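Listings notebook: the Drenerby feed, duplicates again

21 Feb 2024
Posted by the listings desk 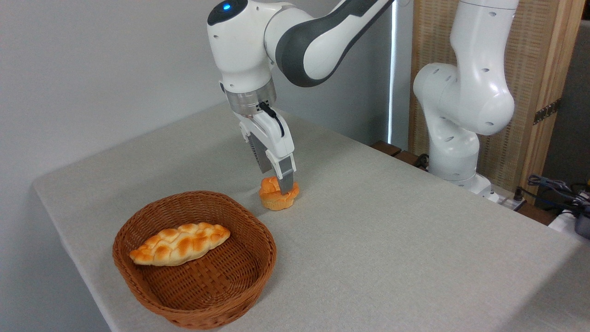
Picked this up where I left it, which was in a bad mood. The Drenerby feed came in overnight with 3000 records in it and the duplicate check flagged 70 pairs. Last week it flagged almost none. Either the sellers of Drenerby have all decided to list their homes twice, or something changed upstream and we were not told. I know which one I'd bet on.

First pass: sort the flagged pairs by address. Most of them differ only in how the unit number is written. "Apt 5" in one record, "#5" in the other, and in a handful of glorious cases "Apt #5 Unit 5," which I assume was entered by someone paid per character. Our matcher strips "Apt" and "Unit" and leaves the pound sign alone, so it sees two homes where there is one. Then the second check, the one that looks at price and square footage, sees one home where the first saw two, and raises the flag. So the flag is right. The site, meanwhile, shows the same condo twice, side by side, as if daring the buyer to choose.

Changed the rule in Ferkex to strip the pound sign too. Reran on a copy. 61 of the 70 went away. I got up, walked to the window, and came back to look at the other nine.

The other nine:

Five are twin houses in Murnelow. Same builder, same floor plan, same price, same listing text down to the missing comma in "bright airy kitchen." Different house numbers, next door to each other. Real homes, all of them. These should never have been flagged, and I've put them on the allow list by parcel number. Please don't put them on by address, whoever does this next. The builder has already renamed the street once.

Three are relists. Expired, came back with a new listing number and a lower price, and the old record never got closed out. The feed says "active" for both. Marked the old ones as withdrawn on our side and sent a note to the feed people. Their auto-reply thanked me for my interest in buying a home.

One I can't explain. Same address, same agent office, same everything, except one record has two baths and the other has two and a half. Somewhere in Drenerby there is half a bathroom whose existence is under dispute. Left it flagged. Not my half bath.

Side trip, since I was in there anyway: days on market. For the relists we start the counter over at zero when the new number arrives. The feed does the same. A buyer looking at the page would think the house went up yesterday, while the yard sign has been there long enough to have a bird's nest. I would like us to carry the old count forward when the parcel matches. There was a long email thread about this in May and the outcome of the thread was that it was a good thread. Writing it here again so I can point to two places.

Tried it on the copy. It works for the three relists above. It does something odd with Bisht, where the county leaves the parcel field blank on new construction, and my clever little rule decided that all blanks are the same parcel. For a short while every new townhouse in Bisht had been on the market as long as the slowest one. Added a line to skip blanks. Should have been the first line.

Photos. The nightly job kept the first photo from each record, and where two records got merged it kept both sets, so the merged condos open with the front door, the kitchen, the front door, the kitchen. Told it to keep the set from the newer record. Checked a few by hand and they look fine. One agent's newer set is all closets. We show what we are given.

Disclosures: not touched today. The button still says "Request Disclosures" and still sends people to the general contact form, where they have to explain that they would like the disclosures. Known. On the list, under the map pins that land in the river.

Pushed the pound sign rule and the photo change to the live site after lunch. Held back the days on market change until somebody other than me has read it. If you're that somebody, the branch is in Ferkex with a sensible name for once, and the part to look at hardest is the parcel match. Try it with a lot that was split. I didn't have one handy and I don't trust it.

Late afternoon, checked the Drenerby page the way a buyer would, on my phone, standing up, mildly annoyed. No doubles in the first few screens. The price filter still forgets itself when you hit the back button. Saved search email arrived with the right homes in it and the subject line "New homes in {town}," so that's a job for tomorrow.

To do:
- fix {town} in the saved search subject before the next send goes out
- find a split lot to test with
- ask the feed people whether unit format changed on purpose, and whether it's going to change back
- call the agent's office about the half bath, or wait for it to sell
- county parcel file for Bisht, check if the new one has the blanks filled in

Feed runs again at midnight. I've left the duplicate report set to go to the shared inbox instead of mine.

We use cookies to remember your saved searches and to see how the site is used. By continuing to browse you accept our cookie policy. Accept | Manage settings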